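Nultside hand-held gripper kit: worth it for bedroom tasks?
Posted in Home robotics > Kits and parts
Viewed 1,702 times

Juraj Danko
I'm thinking of buying the Nultside hand-held gripper kit to record folding and bed-making for a small arm I'm putting together. The seller, Hiltotby, only shows it picking up cups and blocks on a desk. Does it cope with cloth on something as wide as a mattress, and how much of the room does the camera take in? I don't want to spend 1,200 and then find I can only use it at a table.

3 answers

Serpil Tatlı
I've had one since September and use it mostly in bedrooms. The fingers are curved, with a broad pad on the inner side of each, and they take a fold of cotton well enough if you come in low. A fitted sheet is harder. The elastic pulls out of the pads unless you go slowly.

The camera takes in a lot. My view at the side of a bare mattress, with a folded blue cloth near the headboard side, has both fingers in it and still goes right back to the wall and the boxes at the far end:

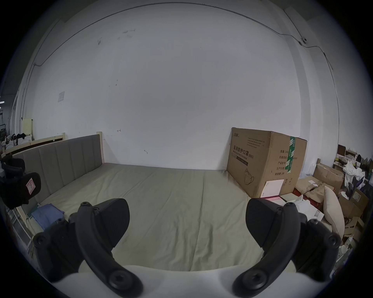 Things to check before you order

Finger screws. There is a large round knob at the bottom of each finger and a small screw at the tip. Mine worked loose after over 50 recordings, so I now tighten them each morning.

Pads. They pick up lint from blankets and then slip. Wipe them with a damp cloth and let them dry. Spare pads come in packs of 6 and you will want one pack.

Plain bedding. My pale mattress against a white wall gave the tracking very little to hold on to when I pointed the gripper straight down. Keeping part of the headboard or some furniture in view cured most of it.

Weight. Fine for ten minutes, tiring after half an hour. I swap hands.

Khôi Hà
get the Kocabaş one instead, cheaper and the handle is nicer. no idea about sheets though, I only do kitchen stuff

Hatice Dönmez
I agree with Serpil on the pads. I would add that Hiltotby's support is slow, and the setup booklet leaves out the calibration for the older base. Ask them for the longer version when you order. I sent mine back the first time because I thought the fingers were faulty, and the width setting was simply wrong in the software.

For bed-making you will need two grippers if your arm is going to have two hands. One is enough for picking up and moving folded things. They don't discount the second one, at least they didn't for me.

Juraj Danko
Thanks all. I'll order one with a spare pack of pads and start with pillowcases.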